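Writing rules for a sorting bench

Zuleica Evangelista has spent most of the year on a 16-page practice guide for tabletop robot cells at Sampaio. The part people argue with her about is the first page, on layout.

"Write down where each thing belongs before the arm moves," she says. "Toiletries in one basket, fruit in the other. If it isn't written, two operators will score the same run two ways."

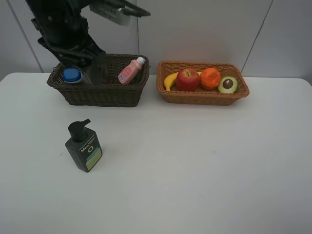
Gripper in the dark basket, fruit in the tan one.

Her second rule is about clearance. The arm has to slow down when it passes over anything tall. 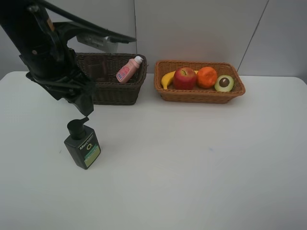 She first set that limit by eye, then rewrote it in October after going through the logs of 4,000 runs. "I had it too loose," she says. "Pump bottles are the worst. The nozzle sticks out and people forget to allow for it."

The guide also asks for a grip check before any long move, and a written note of which part of the object was held.
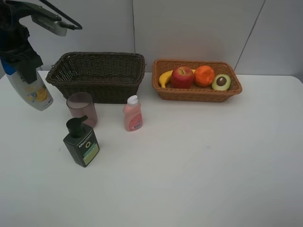 When to stop

Anyone at the bench can stop a run, and the guide says they don't have to give a reason until afterward. Restarts wait 15 seconds. Evangelista wants contact force logged for every pick, soft or hard, including the ones that look fine.

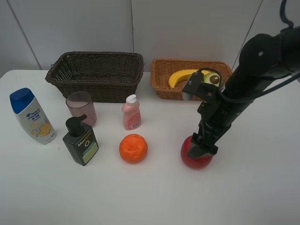 Larau thinks that is too much paperwork for a small bench and would log only the failed picks. Evangelista has heard this before. "Then you have nothing to compare them with," she says. The rule stays in the next draft.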